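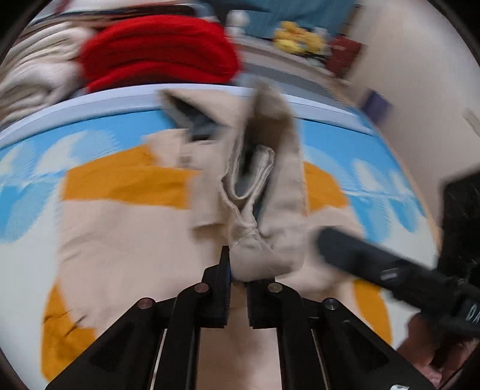
Slide 1. Beige garment, apparently trousers, on the bed, pocket lining showing.

Speaker notes – Folding at home, winter session, Adlow library, 19 December 2024

Leave the slide up while people find seats. Start when the door is shut.

Say who the talk is for: anyone who washes at home and ends up with a heap on the chair. Twelve minutes of talking, then folding at the tables.

Trousers first. They are the item most people asked about in September. Shirts have a collar and buttons to guide you. Trousers have two long legs, a thick waistband and pockets that come out in the wash.

Point to the pale, shiny lining on the slide. Pocket linings are often made of a thinner cloth than the trousers and they crease on their own. Push each one back in and run a flat hand over it before folding. If it stays bunched up it leaves a lump at the hip, and the pile leans.

Point to the small tag. Ask the room who reads them. Wait for hands. Tags are also handy for telling inside from outside on plain cloth.

Then the bed. I fold on the bed at home and so do most people I have taught. It is wide enough for both legs and you don't have to bend as far as you would to the floor. A patterned sheet like this one, blue with clouds and orange blocks, makes a plain beige edge easy to find. A beige sheet would not.

Order of work, say it slowly:
Lay the trousers flat, waistband away from you.
Pockets in, flaps of cloth turned back the right way.
One leg over the other, seams together.
Fold up from the hem in thirds.

Demonstrate twice. The second time, don't talk.

If someone asks about hanging – fine for wool, takes up rail space, see page 12 of the Jelent handout. The handout has 262 words on hangers and I don't plan to add to them tonight.

If someone asks about ironing, say it is a separate session. Ní Mhurchú Hall has the boards, and bookings go through the front desk there.

Hand round the practice bags from Fistum. One pair per table, any size. Go round the left side of the room first, as the back tables there tend to get missed.

Bags back in the crate by the door before people leave. Lights off at the wall switch.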